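Two grippers and a box of toys: a visit to the Galurero build

I had been meaning to get over to Tin-yau Chiang's place since May, when he first wrote to our newsletter about the pair of grippers he was putting together at home. It took me two buses and a wrong turning by the Trelel garage, but I was let in with a cup of tea already poured, and that sets the tone for the whole afternoon, really.

The project goes by the name Galurero, after a boat his uncle once had (I have heard the boat story now, and it is a good one, but long). The aim is a pair of hand-held grippers that can tidy small, awkward things into a box. 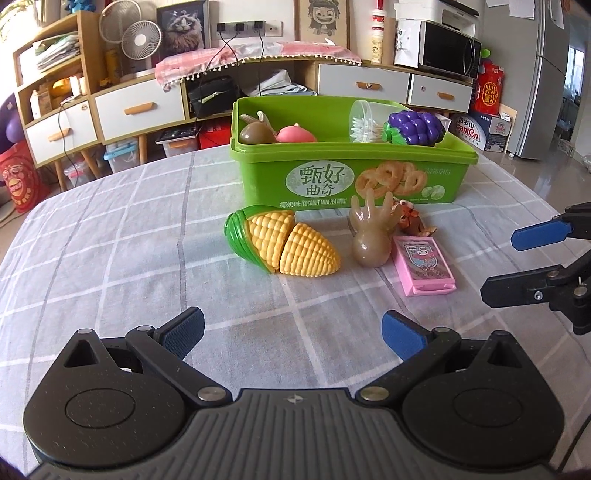
Tsz-kin, his daughter, picks what goes on the checked cloth, and she is a strict judge. The toy corn is her favourite test, with its green husk and yellow kernels. Soft rubbery things are harder, she told me, and she was quite right, as I found when I had my own turn and dropped one straight on my shoe!

We talked a good deal about the blue finger pads. Brijesh Sisodia, who came over from the Vudaseck workshop with a bag of samplers and a very nice lemon cake, prefers a softer rubber. Tin-yau wants to wear these ones out first.

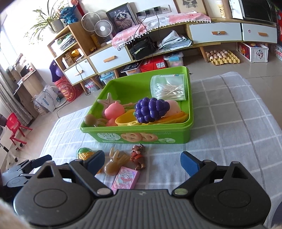

The notebook was the thing I would happily have taken home. It runs to 1,687 tries so far, all in pencil, and he means to reach 2,000 before he changes anything in the joints. Small card boxes do well. Grapes, he says, depend on how you come at them, and there is a whole page on grapes.

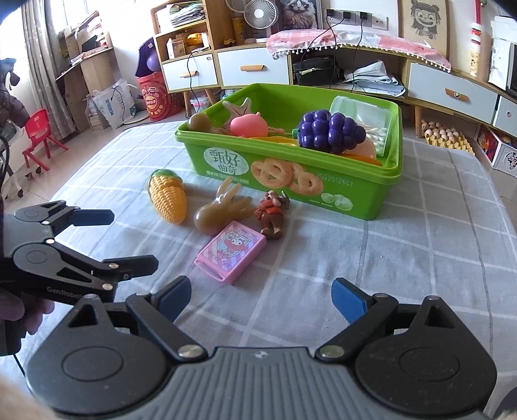

Liesl Moser

We stopped at 4 for the cake, and I asked what he would do differently. Shorter fingers, said Tin-yau. More toys, said Tsz-kin. Ashton McKinnon has promised to lend them his old Mok bench vice, so the next set of brackets should be easier to drill, and I have been invited back to try them. I shall look up the bus properly this time.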